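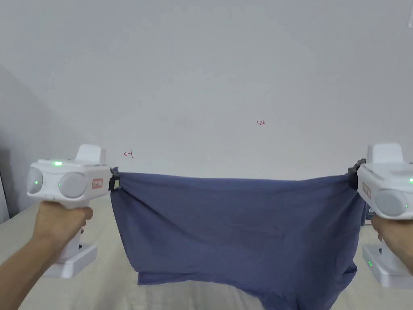 A blue cloth held by its upper corners between two hand-held grippers at the Fleltau workshop.

FLELTAU -- Members of the Strebel shared workshop have finished the second version of a pair of hand-held grippers used to record cloth-handling motions for a home-built folding machine, the group said on April 10, 2018.

The machine, called Wukik, is a two-arm bench unit meant to pick up a flat piece of laundry, stretch it, and fold it in half twice. The arms have been under construction at the workshop for over 22 weeks. They do not yet fold anything without help.

The grippers let a person do the job by hand with the same kind of jaw the arms will use. Each one has a pistol-style handle, a white plastic body and a black clamp jaw at the tip. The recorded motions are then used to set the paths and jaw timing for the arms.

"The first pair told us where the hand was but not much about when the jaw closed," said Konrad Wieser, who designed the bodies. "With cloth the timing is most of the problem. If one side closes late, the top edge goes slack and everything after that is wrong."

Wieser said the new jaws close on a shorter stroke and hold a thinner edge. The old pair needed a fold of fabric to bite on and tended to drop a single layer when the other hand pulled. The jaw faces were recut four times before the workshop settled on a shallow tooth pattern.

The body was also made stiffer. In the first version the shell flexed when the trigger was squeezed hard, and the recorded position moved with it. Extra ribs inside the handle removed most of the error at the cost of a heavier grip. Wieser said he would like to take some of that weight back out, probably from the lower part of the shell.

Parts for the pair came to $162, not counting plastic left over from other projects. Most of the money went to electronics. Printing was done on the workshop's two machines, overnight in most cases, and one left-hand shell had to be run again after it lifted from the bed.

Liesl Nägeli, who handles the recording software, said the set now holds 1,196 usable takes from both versions. Takes in which a jaw slips are kept in a separate folder. A take is one complete motion, such as lifting a cloth by two corners or laying it down and letting go.

Nägeli said plain cotton has been the easiest material so far. Stretch fabric is the hardest. It gives under the pull, and the distance between the two jaws stops being a good measure of how tight the top edge is.

"On a dish towel you can set a width and trust it," she said. "On a T-shirt you can't. We need the motor current for that, and the hand-held units don't have motors."

The workaround for now is to measure each piece flat before recording and store the width with the takes. Nägeli said this is slow but gives the arms a safe upper limit for how far to pull apart.

The software reads both grippers on one clock. Earlier takes were recorded on two, and the left and right sides drifted apart during long sessions. Those takes were lined up again by hand where the jaw closings were clear enough to match. The rest were deleted.

Work on the arms themselves is behind. The shoulder joints on the left side have play that shows up as a wobble at full reach, and replacement bearings from Hirnetti, a parts supplier the workshop uses, were ordered last week. The right arm has been running short lift-and-lower tests at low speed with a weighted strip of canvas. The workshop plans to finish 200 of those cycles before any motion with both arms is tried.

Wieser said the limit on speed will stay in place through the first two-arm tests. The arms are mounted close together, and their reach overlaps in the middle of the bench. A stop in the software keeps the wrists apart, with a mechanical stop behind it on each base.

Drawings for the gripper bodies will be posted on the workshop's page once the handle has been revised. The version 1 drawings are being taken down, as the trigger pivot on that version cracked on two units. People who have already printed it are advised to thicken the wall around the pivot pin before use.

A two-arm test with a hand towel is planned for June. The workshop will hold an open evening on the same day for people who want to try the hand-held grippers. Visitors may bring their own cloth items, clean and without zippers or metal buttons.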